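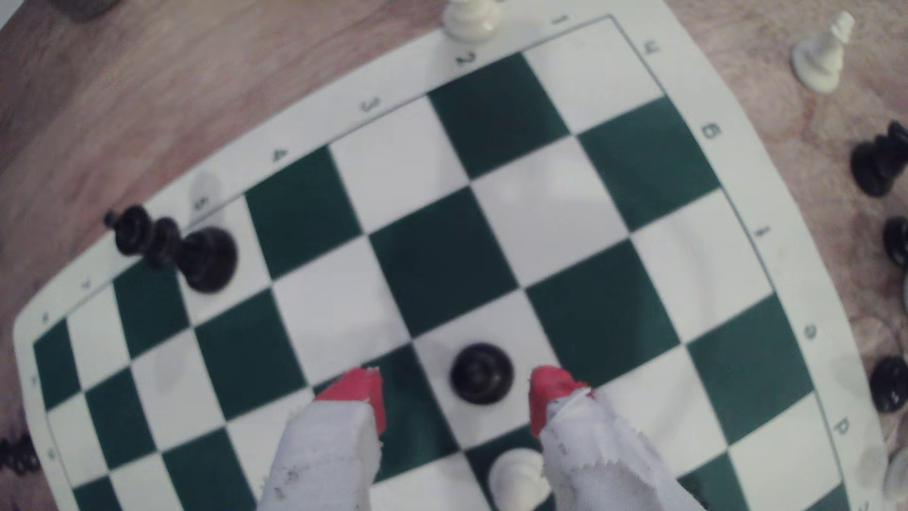

Abb. 1: Grün-weißer Vinylplan mit breitem Rand auf Holztisch, schwarzer König umgelegt.

Betreff: Re: [Spielmaterial] Vinylpläne: Randbreite, Beschriftung, Ablage der Figuren

Hallo Rodica, hallo Liste,

Antworten der Reihe nach, Zitate gekürzt. Das zweite Bild steht weiter unten bei der Ablage.

Am 04.09.2022 schrieb Rodica Radu:
> wir müssen vor der neuen Saison einen Teil der Pläne ersetzen.
> Vorhanden sind Rollpläne von Novano und ein Restbestand Ultby,
> beide grün-weiß, beide Vinyl. Die Figuren sind durchgehend Ladia,
> König 100 mm. Raluca Sandu möchte auf Klapppläne aus Holz
> umstellen, ich bin dagegen, habe aber außer dem Preis wenig
> Argumente. Bitte um Angaben zu:
> - Feldgröße passend zu den Figuren
> - Beschriftung ein- oder beidseitig lesbar
> - Randbreite, falls das überhaupt eine Rolle spielt
> - wohin mit den geschlagenen Figuren
> - Lagerung, gerollt oder liegend
> Die alten Ultby-Pläne wellen sich an den Ecken, dass die Bauern
> am Rand schief stehen.

1. Feldgröße

> Feldgröße passend zu den Figuren

56 mm. Bei einem König von 100 mm ist das die Größe, mit der wir seit Jahren arbeiten, und ich würde sie nicht ändern. Maßgebend ist im Übrigen der Fußdurchmesser, die Höhe ist nur ein Anhaltspunkt. Vier Bauern, mit den Füßen aneinander in ein Quadrat gestellt, sollen gerade auf ein Feld passen. Passen sie nicht, wird es im Mittelspiel eng, und beim Greifen fällt der Nachbar mit um. Haben sie reichlich Luft, wirkt die Stellung auseinandergezogen.

Bitte mit dem Messschieber am eigenen Satz prüfen und nicht nach Katalog bestellen. Bei Ladia gab es zwei Ausführungen mit gleicher Königshöhe und verschiedenem Fuß. Die ältere hat den breiteren. Wer beide im Schrank hat, sollte sie nicht mischen, auch wenn die Springer gleich aussehen.

Bei der Feldgröße außerdem über alle acht Felder messen und durch acht teilen. Einzelne Felder zu messen bringt nichts, weil die Druckkante nicht scharf genug ist. Bei einem Ultby-Plan lagen wir längs und quer um 2 mm auseinander, gemessen über die ganze Spielfläche. Das stört beim Spielen nicht. Es stört, wenn man Pläne für eine Reihe nebeneinander ausrichtet und die Kanten nicht fluchten.

2. Beschriftung

> ein- oder beidseitig lesbar

Umlaufend, also Buchstaben an beiden Grundlinien und Ziffern an beiden Seiten, jeweils so gedreht, dass beide Spieler sie lesen können. Pläne, die nur für Weiß beschriftet sind, führen bei Anfängern mit Schwarz zu falsch mitgeschriebenen Partien. Raluca Ghiță hat im Juli die Formulare der Jugendgruppe durchgesehen und fand fast nur einen Fehlertyp, nämlich an der Mitte gespiegelte Linien, aus d wird e und umgekehrt. Alle diese Formulare stammten von Schwarzspielern an den einseitig beschrifteten Plänen.

Zur Farbe: dunkelgrüner Druck auf weißem Rand genügt. Schwarz ist nicht besser lesbar und färbt bei billiger Ware auf der Gegenseite ab, wenn der Plan mit der Druckseite nach innen gerollt liegt.

Kleingedrucktes am Rand (Hersteller, Artikelnummer) ist gleichgültig, solange es nicht in der Zeile der Koordinaten steht.

3. Randbreite und Ablage

> Randbreite, falls das überhaupt eine Rolle spielt

Sie spielt eine. Ein breiter Rand hat drei Wirkungen:

- Die Koordinaten stehen frei und werden von Figuren auf der Randlinie weniger verdeckt. Ganz vermeiden lässt sich das nicht. Eine hohe Figur auf h4 verdeckt von der a-Seite aus immer etwas.
- Die Welligkeit sitzt überwiegend im Rand und erreicht die Spielfläche später. Das ist auch die Erklärung für eure schiefen Bauern. Der Ultby-Plan hat kaum Rand, die Aufwerfung beginnt bereits im Eckfeld.
- Er verleitet dazu, Figuren darauf abzustellen.

> wohin mit den geschlagenen Figuren

Auf den Tisch, außerhalb des Plans. Der Rand gehört nicht zur Ablage. Auf Abb. 2 steht ein weißer Läufer links neben den Reihen 1 und 2 auf dem weißen Rand, ein weißer Bauer zwischen den Buchstaben e und d auf dem vorderen Rand. Der Läufer steht knapp neben der h-Linie. Für eine Analyse ist das unerheblich. In einer Turnierpartie lasse ich so einen Läufer auf den Tisch stellen, und zwar sofort und von dem Spieler, der ihn dort abgestellt hat.

Schwarz und Weiß in derselben Reihe abzulegen ist beim Üben in Ordnung. Im Wettkampf trennen, jeder legt auf seiner Seite ab, Umwandlungsdamen neben die Uhr. Und bitte stehend ablegen: Liegende Bauern rollen, und sie rollen bevorzugt unter die Tischreihe, an der noch gespielt wird.

Ein umgelegter König auf dem Brett wie in Abb. 1 ist bei uns kein Ersatz für die Eintragung auf dem Formular. Ergebnis aufschreiben, beide unterschreiben, erst dann abräumen. Das hat mit dem Material nichts zu tun, kommt aber in jeder Saison wieder.
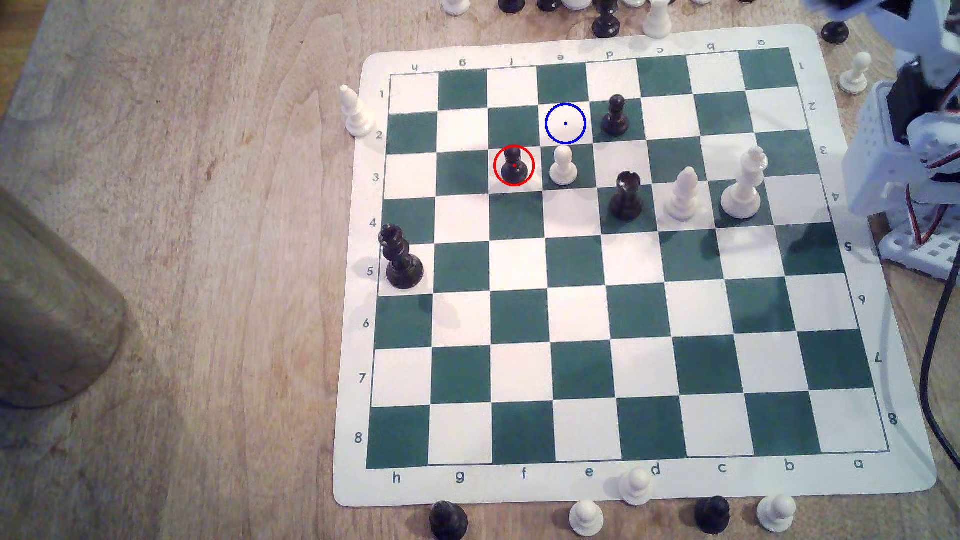

4. Ausrichtung beim Auslegen

Vor dem Aufbau prüfen, ob alle Pläne einer Reihe gleich liegen. Auf Abb. 2 liegt Reihe 1 hinten und Reihe 8 vorn, die h-Linie links, die a-Linie rechts. Wer an der vorderen Kante sitzt, hat also Schwarz. An jeder Tischreihe sollte das einheitlich sein oder konsequent wechseln, je nach Mannschaftsaufstellung. Bei umlaufend beschrifteten Plänen wird der Fehler gern übersehen, denn beide Seiten sehen gleich ordentlich aus. Ich gehe die Reihe ab und lese nur die Ecke links vorn: h oder a.

Auf glatten Holztischen rutscht Vinyl mit Geweberücken etwas stärker als solches mit Schaumrücken. Doppelseitiges Klebeband bitte nicht verwenden, die Rückstände bekommt man von geöltem Holz nur mit Schleifen weg. Zwei Streifen Antirutschmatte unter den Längsseiten genügen.

5. Gewicht, Lagerung, Wellen

> Lagerung, gerollt oder liegend

Liegend, wenn der Schrank es hergibt. Sonst gerollt, Druckseite nach außen, um ein Rohr. Ohne Rohr gerollte Pläne bekommen Knicke, und Knicke gehen nicht mehr heraus. Wellen schon: Plan mit der Druckseite nach unten auf eine ebene Platte legen, zweite Platte darauf, über Nacht im geheizten Raum beschweren. Kein Bügeleisen, auch nicht mit Tuch dazwischen. Ein Heißluftföhn geht, verlangt aber Übung, und das Grün wird dabei stellenweise glänzend.

Unser dünner Novano-Plan wiegt 289 g, Haushaltswaage, ohne Rohr. Unterhalb davon würde ich nichts kaufen. Die leichteren Pläne, die Ene eine Zeit lang als Zugabe mitgeliefert hat, lagen nach einer Saison nicht mehr plan und sind inzwischen Unterlagen im Bastelraum.

Reinigung mit lauwarmem Wasser und wenig Spülmittel. Kein Alkohol, er löst die Druckfarbe an. Der weiße Rand verschmutzt als Erstes, vor allem an den beiden Grundlinien, wo die Handballen liegen.

6. Holz oder Vinyl

> Raluca Sandu möchte auf Klapppläne aus Holz umstellen

Gegen Klappbretter spricht in erster Linie das Scharnier. Der Spalt läuft durch die Brettmitte, und nach einiger Zeit liegen die Hälften nicht mehr auf gleicher Höhe. Dazu kommt das Volumen im Schrank. Feste Holzbretter ohne Scharnier sind eine andere Sache, für die ersten Bretter im Mannschaftskampf durchaus zu überlegen, für Training und Jugend nicht. Sulastri Kwok hat ihre Gruppe gemischt ausgestattet und kann zur Haltbarkeit mehr sagen als ich. Sulastri, falls du mitliest: Welche Oberfläche haben die Bretter, und sind die Figuren gefilzt oder beledert?

Offen ist für mich noch, ob Novano den breiten Rand weiterhin liefert. Im aktuellen Angebot steht nur die Feldgröße. Rodica, frag das bitte vor der Bestellung schriftlich ab und lass dir ein Muster schicken.

Gruß
Mogens Gunnlaugsson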